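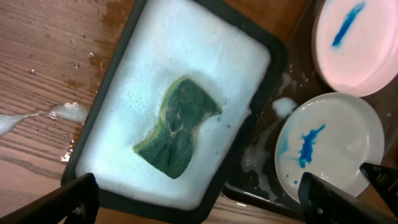

*Wrist camera, dish-wash cell: sponge in the wash tray, plates on the second tray.*

**Ticket 767 — Plates passed as clean with soil remaining**
Component: wash skill, Kaltwood arm
Opened by: Danylo Sydorenko
Assigned to: Tullio Sala
Status: open

**Problem**

The planner marks plates as done while blue test soil is still on them. Both plates in view carry blue marks. The one on the white plate is thick and ragged, with a fainter smudge against the inner rim. Grasping is not the issue. In the August batch of 20 runs the arm dropped nothing.

**Checked so far**

- Force log: contact pressure on the sponge holds at the center of the plate and falls off near the rim.
- Classifier: foam scores as "clean surface". Lowering the threshold to 3 made it reject every plate with a highlight on it.
- Stroke limit: raised to 2000 per session. No change at the rim, and much more water on the table.

**Comment — Sala, Friday**

Water handling needs its own ticket. There is foam on the wood left of the wash tray and a cluster of droplets beside it, and the skill has no concept of a wet table. Blomqvist wants to know if this can go in a staff kitchen. My answer is no. A person would feel the soil through the sponge and go back over it — we have no equivalent signal.

**Comment — Sydorenko**

Agreed on the kitchen. I'd still like to try a rinse before the inspection step, same soil, same sponge.

**Next**

1. Add rinse, rerun the batch.
2. Sala to retune wrist compliance for the rim.
3. Split the spill problem into a separate ticket.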